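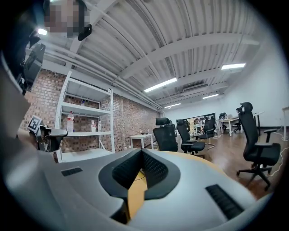

Vanderleia Batista wrote in under my last page to ask if she could put open shelves along the brick wall in her workroom without drilling into it, and whether it was worth the trouble when the place echoes and the lights buzz anyway. Fair questions. Two more people asked about pipes. So, one page, all of it, quick as I can.

Long room, brick down one side, metal ceiling, tube lights, air conditioner up top. Lots of us rent something like it. You mostly can't paint, can't drill, can't touch the ceiling. You can still get it working in a weekend.

What you need

Tape measure
Broom, stiff brush, vacuum with a hose
Masking tape
Metal shelving unit, the open kind, adjustable feet if you can get them
Spirit level
Felt or rubber pads
Cable clips, the stick-on ones
Damp cloths, a lot more than you think

I used a Skunari unit because the shop down the road had it. A friend swears by Delladura. Same thing really, different bolts. Check that the feet screw in and out, the rest doesn't matter much.

Step 1 - clear the wall

Everything away from the brick. Everything. Not shuffled along two feet, away. Put it in the middle of the room under an old sheet.

Brush the brick top to bottom, dry. Don't wet it. Old mortar turns to paste and then you're wiping paste for an hour, ask me how I know. Vacuum the bottom edge where it meets the floor, then vacuum it again tomorrow because more will have come down.

If sand keeps coming out of one spot, tell the landlord. Take a photo first and send it by email so there's a date on it.

Step 2 - look up

Pipes along the top of the wall? Work out what they are before you park anything tall under them. Might be sprinklers, might be wiring, might be water. Ask the building. If it's sprinklers there are rules about how close you can stack, and they're different place to place, so get the number from the building and write it on tape and stick it on the wall at that height. Nothing goes over the tape.

Same for the air conditioner. Don't put the tall unit right where the air comes out. Paper goes everywhere and the far end of the room never cools down.

Ridged metal ceilings hold dust in the grooves. A long-handle duster does most of it. Do this before the floor, not after. I did it after.

Step 3 - tape out the shelf

Measure the unit's footprint and tape it on the floor. Leave a hand's width behind it so air gets to the brick. Walk past it a few times carrying something wide. If you clip the tape with your foot, move it.

Leave it overnight if you have the patience. I never do.

Step 4 - build it

Lay the uprights flat on cardboard. Bottom shelf and top shelf first, bolts finger tight only. Stand it up with a second person. Then the middle shelves, then go around and tighten everything. If you tighten as you go the last corner will not line up and you'll be hitting it with a shoe.

Level it with the feet. Front to back first, then side to side. Pads under the feet if the floor's painted.

No drilling means the unit has to hold itself, so it needs to be wide at the bottom and loaded low. Some units come with a cross brace for the back. Use it, don't leave it in the box. A really tall narrow one I would not leave free standing, and if kids come through the room I wouldn't do it at all - get permission and fix it properly, or buy a short one.

Step 5 - load it

Heavy on the bottom. Paint, tools, reams of paper. Check the weight per shelf on the label and stay well under.

Middle shelves are for what you grab every day. Cleaning sprays, water, glue, tape. Bottles with caps on tight, standing up, labels out. Keep drinking bottles on a different shelf from cleaning bottles. Please. Clear liquid in a clear bottle looks like any other clear liquid.

Top shelf, light and dull. Spare boxes, packing paper. Anything you need a chair to reach shouldn't be heavy.

Leave space. A shelf crammed full on day one is a mess by day ten.

Step 6 - the table

Wood top tables get wrecked in shared rooms. Wipe with a barely damp cloth, along the grain, then dry it straight away. Rings from cups, try a little furniture oil on a corner first and see how it takes.

Cables: pick one edge and run them all along it, clips underneath. A cable across the middle of a table gets caught by a sleeve sooner or later. If it has to cross, tape it flat and take it up when you're done for the day.

Step 7 - light and noise

Buzzing tube is usually an old tube or an old ballast. Tell the landlord which fixture. Put a bit of tape on the floor under it so they don't have to guess. Meanwhile a desk lamp where you do close work makes a huge diference, overhead light on its own puts your own shadow on your hands.

Echo, Vanderleia: soft stuff. The loaded shelf helped mine more than I expected, the uneven surface breaks it up a bit. Rug under the table. A heavy curtain on a freestanding rail at the end wall if it's still bad. I got a Cordeiro rail, second hand, one foot missing, fine.

How long it took me

Brushing the brick, a morning. Ceiling, same again with breaks. Shelf, 2 hours with help. Loading and table, the rest of the day. Then the vacuuming the next day, see above.

A few leftovers

Felt pads fall off on gritty floors, rubber stay put better.

Keep the spare bolts in a bag tied to the back upright. You'll want them when you move.

Vollier make a stick-on label holder that fits the front lip of most metal shelves. Masking tape and a marker also works.

Recheck the level after 4 weeks. Mine had dropped on one side and needed half a turn.

Painted brick comes next, I still have to find my notes from April.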